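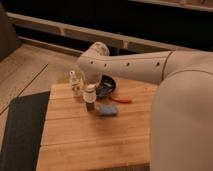

Issue 203 – Home Heating Pages

How to Bleed a Radiator That Stays Cold at the Top

If you put your hand on a radiator and the bottom is toasty while the top is stone cold, there's air trapped inside, and letting it out is one of the nicest little jobs in the whole house (I look forward to mine every August, well before the first chilly night).

Turn the heating off and give it a good 30 minutes to cool down. Please don't skip this – the water in there can scald you. While you wait, find your key, an old towel and a small cup. My Tirkuretti column radiators take an ordinary square key, but the tall Jestwood in the hallway wants a flat screwdriver, so check yours before you kneel down.

Start downstairs, with the radiator farthest from the boiler. Hold the towel under the valve, fit the key and turn it slowly to the left, a quarter turn at most. You'll hear a hiss.
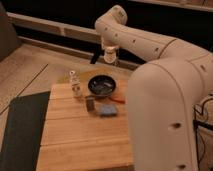 Keep the key in place while it hisses, and as soon as the water comes in a steady dribble, close the valve again – snug, but don't lean on it, as those little brass threads are softer than you'd think! Then wipe everything dry and move along to the next one.

When you've done them all, look at the pressure gauge on the boiler. If it has dropped below the mark in your manual, top it up before you switch the heating back on.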